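Review: the Manninen Sort Cell Rulebook, second edition
2023-09-11

I bought the Manninen rulebook because our two-handed sorting station at Brovorton had grown its own habits, and half of them lived in Dong-hyun Song's head. It's a spiral-bound guide to setting up and signing off a small pick-and-place cell, with a wipe-clean checklist in the back (I love the checklist!). We worked through it page by page at our own belt.

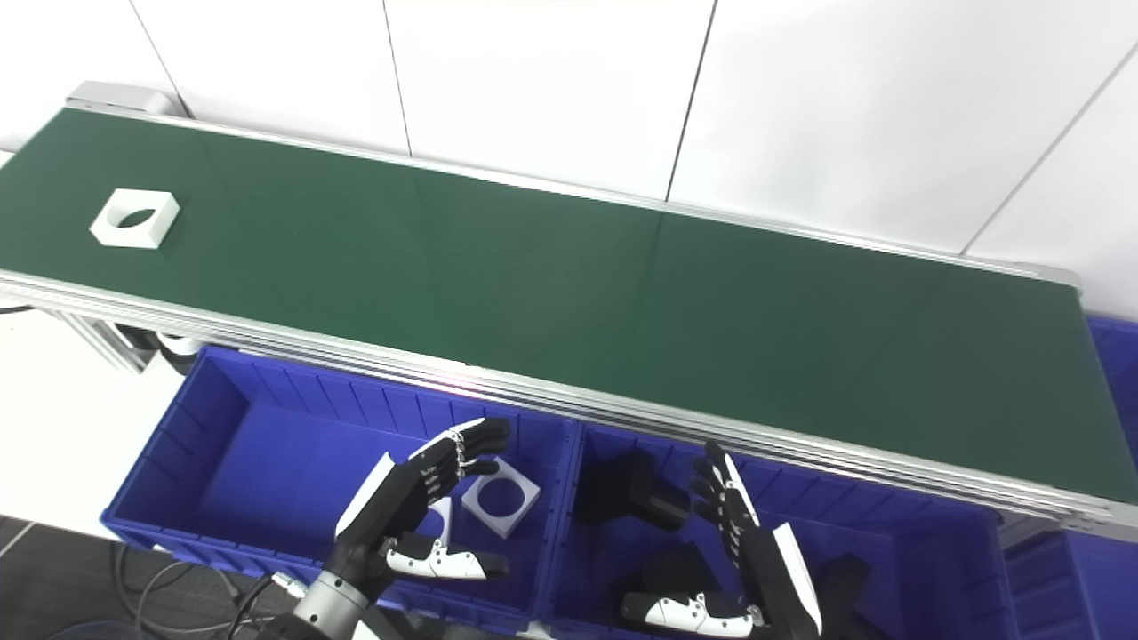

White parts go left, black parts go in the middle.

The chapter on bins is the best thing in it. One kind of part per bin, bins butted right up to the rail, and no moving a bin while the arms are powered. Sounds obvious, but we'd been nudging ours with a foot for months. Natsumi Amano read me that page out loud, twice, with a look.
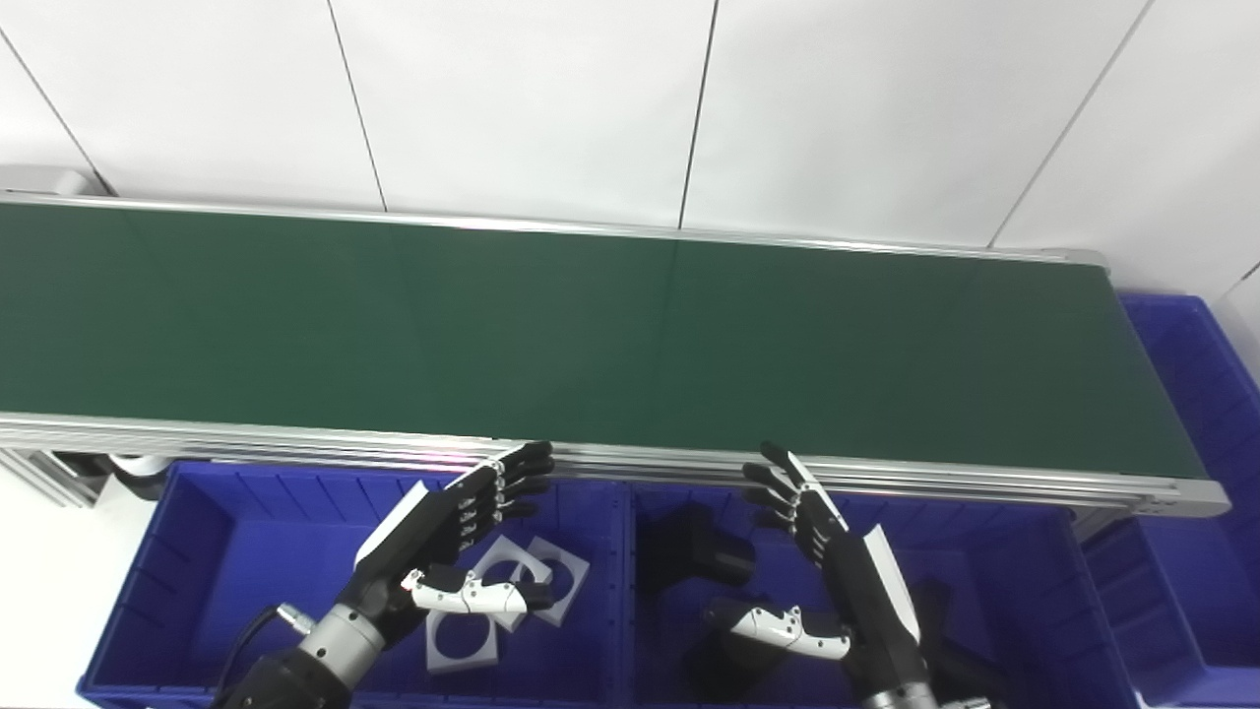

The sign-off rule is stricter than I'd like. You log 1,000 picks with no hand on the stop button, and if you change so much as a bin you start over. We got to 400, swapped one, and back to zero we went. I grumbled, but I do trust the log more now than the old Flarnanach sheets, which let you tick a box and go to lunch.

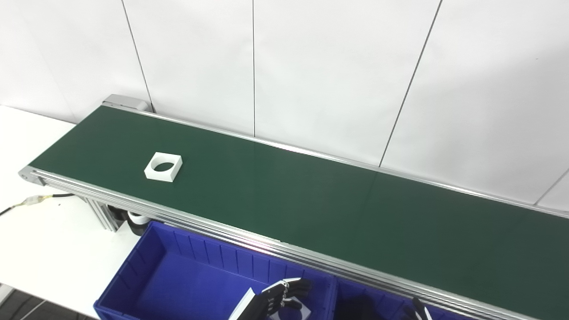 Cable rules get four pages, and they're the weak spot. The book wants every run clipped and every joint labeled, then shows you only tidy cabinets. Our station has a black cable wandering over the white surface to the underside of the conveyor, with a white-and-yellow connector partway along, and I couldn't find a line saying whether a joint like that may lie out in the open. Namov's free guide has a drawing for exactly this case, so I printed it and stuck it inside the cover.

Four stars. Get the spiral-bound one, the PDF checklist prints too small to write on.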